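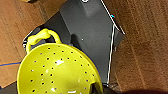

Third week of no dishwasher and I've gone off the whole idea of getting another one. The old Trarnodine carked it in May, halfway through a cycle, bottom full of grey water, and the quote to fix it was more than I paid for the thing. So hand washing. Which is fine, except you find out which of your stuff is a pain to clean. Top of my list is the colander, the yellow-green one with the loop handle. Dozens of little round holes, and every one of them can hold a bit of rice. The dishwasher never got them all out either, I just didn't look that hard.

Anyway. New routine, if you can call it that. Glasses first, then cutlery, then plates, pots last when the water's already gross. I used to do it all in whatever order it came off the bench and wonder why the glasses were smeary. My mum did tell me this. Several times.

Water. I got a bit obsessed and started measuring with the bucket, and one sinkful plus a rinse is about 25 litres. More than I wanted it to be. Two sinks a day if I've cooked properly, one if it's toast. Have cut back to a half sink for the breakfast things and can't say I notice.

Gloves — yes. Held out for the first week and my knuckles split. Bought a pair from the hardware place in Brusau, too big, water goes down the cuff when I reach for teh plug. Still better than no gloves.

The gap under the bench is the other problem. Big square hole where the machine was, with a capped pipe and a lot of fluff. Dog sleeps in there now. I had a look at new ones, a Drivton that was nearly 2000 dollars with an app (why) and a plainer one at 166 a month on some payment plan I didn't read to the end. Shut the laptop. Thinking shelves instead, maybe a curtain across the front, and the dog can have the bottom bit.

Ask me again at Christmas when there's 6 of us here and I'm up to my elbows in roasting pans. Might of changed my mind by then.

Kettle's on, sink's full. Off I go.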